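Hi all! I run the dockside desk at Jenberg, and I need two people to help me check landings and gear tags this season (September through the end of the winter closure).

You'd be down at the Wirkura pier by 5 a.m., weighing boxes, measuring mesh, and writing up anything undersized. Some mornings we see 16 boats, some mornings it's just gulls and me! 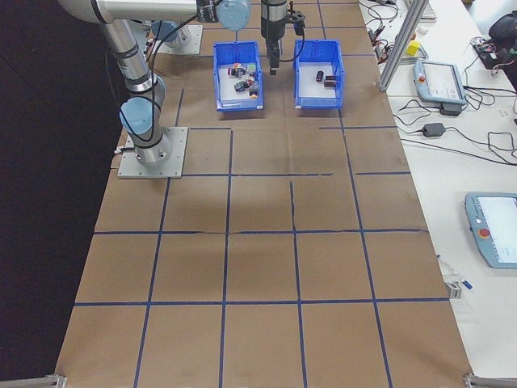
Pay is $1,320 every two weeks for roughly 40 hours, and I'll lend you boots if you're close to my size. No boat license needed, but you should be fine with skippers who grumble.

Drop a note at the Jenberg office on the pier and tell me when you can start.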